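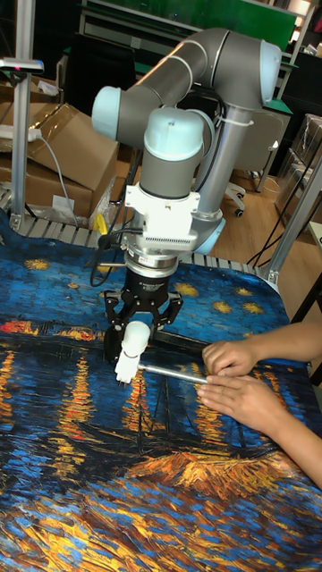

Kvido Ondrejka thinks a table mat ought to be a plain color, preferably a dull one, and he told me so before I had my coat off. A picture under your hands pulls your eyes away from what you're doing, he said, and a picture with stars in it is the worst of all, because you keep noticing another one.

I like Kvido a lot, but I have come down on the other side of this. And going by the crowd at Garg on February 14, 2020, plenty of people in Romholm have too.

If you missed the news, Garg has brought back its painted-look table mats, the big printed ones that go over a desk or a workbench. They sold out in September and the little shop on Trumel Street has been getting grumpy phone calls ever since (two of them were mine, sorry). The printing was done by Codetti again, and this time the order was for 408 mats in four designs. The night scene is the one everybody wanted last fall, and it's the one people were carrying out under their arms while I was still standing in line trying to see over somebody's hat.

You'll know the look even if you don't follow art. It's a Van Gogh kind of night: deep blue sky in big swirls, yellow-gold stars, then a strip of orange and red lights along the horizon with long streaks of reflection running down into the dark water. There are boat masts in there as well, just dark blue shapes near the middle. Down at the bottom you get the shore in fat strokes of yellow, orange and blue. That lower part is my favorite, because it looks good enough to stick your thumb in.

The other three are a wheat field, a vase of irises and a café street with awnings. The café one is nice! The irises looked a bit muddy to me under the shop lights, though a woman ahead of me bought two and seemed thrilled, so don't go by what I say.

Now, prices. The full-size mat is 44 dollars, up a little from last time, and you can't get the smaller size in the night scene at all. I asked why and was told that when you shrink it the masts turn into scratches and the stars go all to one side. Fair enough, I suppose, though it does leave people with small desks out of luck. The small wheat field was still stacked high when I left, if that helps anybody.

The first 100 people through the door got a cotton roll-up tie with their mat. I was not one of the first 100 people. I stopped for a cinnamon bun, which I don't regret, and the ties were gone when I got inside. By the time the door closed in the evening Garg had 63 night scenes left, and they told me those would stay on the shelf for walk-ins, one per person, with no holding them by phone.

So what are people doing with them? I asked up and down the line, because I had nothing else to do, and the answers were all over the place. Sewing, model trains, homework, a bench in a garage. One man wanted his for a potting table and got a look from the person behind him. A couple were planning to hang theirs on the wall, and they were a little embarrassed about it, as if they'd be cheating.

Mine is for the work table at home, where I do fiddly repairs and lose screws. I had the old one for two years before I spilled wood stain right across the harbor. What I had forgotten is how the design behaves once you put things on top of it. Thin metal parts show up beautifully over the blue and half disappear down at the bottom, where all the yellow and orange brushwork is. White things are easy to find anywhere on it. Brass screws on the shore end are gone forever, or at least until you kneel on one.

Which brings me back to Kvido, who I think has a point about that end of the mat and is wrong about the rest. He tried the night scene on his own bench last fall, borrowed from a neighbor, and gave it back after a week. He says he kept turning it around. Right way up, the busy part was under his hands. Upside down, he had the calm sky in front of him but the boats were standing on their heads, and that bothered him more than he expected. He went back to gray felt. I told him plenty of people would just put a sheet of paper over the bad patch, and he said in that case why buy the mat, and we left it there and talked about his knee.

The thing I'd warn you about myself is the edges. If your table is smaller than the mat, it isn't going to hang in a neat line. It'll go slightly wrinkled where it runs over the edge of the table, and on a metal frame with slats you notice that more than you would on a thick wooden top. Garg's advice was to leave it laid out flat overnight with books along the sides. I used cookbooks, and it helped with three sides out of four. The fourth has a ripple in it that I've decided to live with – it's on the side by the wall anyway.

They also said not to iron it, in a tone that made me think somebody had. Don't fold it either. Roll it with the picture facing out, and if you missed out on the cotton ties like I did, a strip of old T-shirt does the job. A wrung-out cloth for cleaning, no scrubbing, and get to wood stain quickly. That last one was my own addition, and the clerk wrote it down.

Will there be more? Codetti has a second printing penciled in if this one goes, and I was told it would be the night scene and the café street, with the irises dropped. Sorry to the woman with two, although maybe hers will be worth something one day. There was also talk of a daytime harbor to go with the night one, with the same masts and the same shore but a pale sky. I saw a paper proof of it taped up behind the counter, and I'm not sold yet. The blue is what makes the night one so good, and without the lights on the water there's a big empty patch in the middle. It might be great for finding screws, I guess.

Kvido asked me to mention that Garg also sells plain mats, in gray, dark green and a sort of oatmeal. They're on the bottom shelf at the back, next to the wrapping paper, and there was no line for them whatsoever. He bought the oatmeal.

Garg is on Trumel Street in Romholm, two doors up from the bakery. The night scene mats are on the left as you go in, and returns are fine as long as the mat hasn't been cut. Bring a bag or a long tube if it's raining, because the paper sleeve they come in gave up on me before I reached the corner.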